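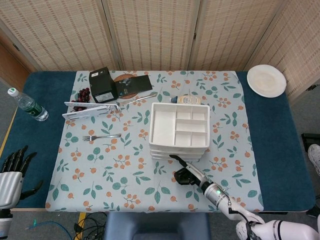

Compartment trays, cutlery and small items on the table before sorting. The cloth lies over a padded top.

Clearing and Resetting a Padded Table with a Printed Cloth

Search this site Go Reset Advanced search

Written by Fares Sabbagh, Huswood household notes. Last revised 4 May 2018.

This procedure covers a rectangular table with a padded top and a loose cloth over it. It applies when tableware, food and unrelated small items have collected on the surface and the table is needed for a meal. Washing the dishes is covered in sheet 312.

You will need

One damp cloth and one dry cloth
A shallow box for items that leave the room
A colander or bowl for fruit
The stacked compartment trays, if used at the meal

1. Remove bottles first. Check every cap before lifting a bottle that lies on its side. Tighten the cap, stand the bottle upright and wipe the base. Water bottles go to the sideboard. Small bottles go in the shallow box with the label facing up.

2. Lift out fruit. Grapes should be picked up by the main stem with one hand underneath. If anything is resting on the bunch, such as a phone stand, take that off first. Look for loose grapes in the folds of the cloth. A crushed red grape will mark a pale cloth, and the mark should be blotted with cold water, never rubbed.

3. Remove items that are not tableware. Boxes, cards, booklets and phone stands go in the shallow box. Close folding stands flat. Cork coasters stay with the table; shake off crumbs and set them aside.

4. Collect the cutlery. Pick up knives by the handle and lay them with the blades pointing the same way. Forks go beside them. Do not drag either across the cloth, as tines catch in the weave.

5. Separate the trays. Nested plastic trays can stick together when stored damp. Hold the lower trays down by the rim and twist the top one slightly before lifting. Dry each tray, including the corners of the small compartments, then restack with the long sections on the same side.

6. Take off the cloth. Fold the long edges to the middle so that crumbs stay inside, and shake it outdoors. Wipe the padded top with the damp cloth, then the dry one. Leave it uncovered until no moisture can be felt.

7. Reset. Center the cloth and smooth it from the middle outward. Put plates on the cloth, clear of the padded border, where they can tip.

Note on woven screens: if folding panels stand behind the table, leave a hand's width of clearance before pulling the cloth. Thabiso Buthelezi supplied this correction in July.

Related sheets: 421 Storing tablecloths flat. 312 Washing plastic trays and plates.

This site uses cookies to remember your settings. Accept Decline

Contact Huswood | Copyright Huswood | Back to top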